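Day two of getting the Felby unit ready. I said I'd post as we went along, so this is a long one. Skip it if you're not interested in cable.

For anyone new: we've taken a room on the upper floor at Felby until the end of the lease year. It was a store for a flooring firm before us. Uwe Reuter found it in June and I signed without seeing it, on his word that the walls were sound. They are.

Rent is 400 a month with electricity on top. Pornari wanted more than that for a room with no window that opened.

Bent Ragnarsson came by first thing to talk about the wiring. He used to do shop fitting and has opinions on surface conduit. His view is leave it alone, it's tidy, paint over it if the white bothers you. It doesn't bother me.

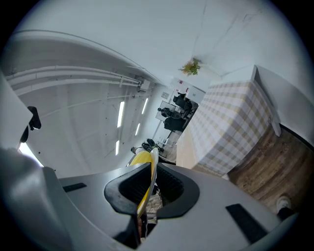 The ceiling will get one coat of white and no more. I had thought about filling the cracks first, but Bent says they'll come back with the heating and I'd rather spend the money on shelves.

Uwe wants more greenery up there. I've told him he can have as much as he likes if he does the ladder work.

Paint so far: one tub, from Salgado on the ring road. The receipt says 262, which also covers rollers, trays, masking tape and two dust sheets. The masking tape was poor – it tore every time I tried to lift it. Get the blue sort if you have the choice.

Someone asked about the floor. We're keeping the plank-look part as it is. It marks less than you'd think and it sweeps up well. The white part shows everything, so that gets a mop at the end of each day.

Next job is sorting the decorations. We want a corner that looks nice for the open day, so I've been going through what we have and deciding what stays out and what goes back in a box. Most of it came from a shop clearance I paid too much for in August 2019.

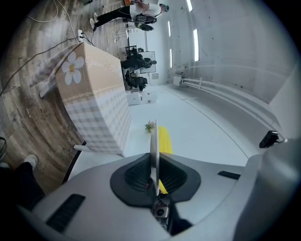

I like the daisy box. It's a good size for the corner and the gingham goes with the curtain material Uwe has already bought. If the flap annoys me I'll tape it down on the inside.

Pink flowers are staying too. I tried to talk myself into plain green and couldn't.

The cables are the real job. I want the power strip up against the wall and everything running along the skirting in clips, black with black and white with white. I've ordered clips and a longer lead through Plototport, order 2238 if Uwe is reading this and wants to chase it.

A couple of people said use a cable cover and be done with it. I had one at the last place and the edges lifted after a few months. It might do for the doorway – I'll measure it tomorrow.

Still to do: shelves, one coat on the ceiling, the clips, curtain rail, a proper mat for the door. Bent has offered a mat from his garage. I've asked to see it first.

To the person who asked whether the open day is for everyone: yes, just come up the stairs. Kettle will be on. I'll put the time up when the shelves are in.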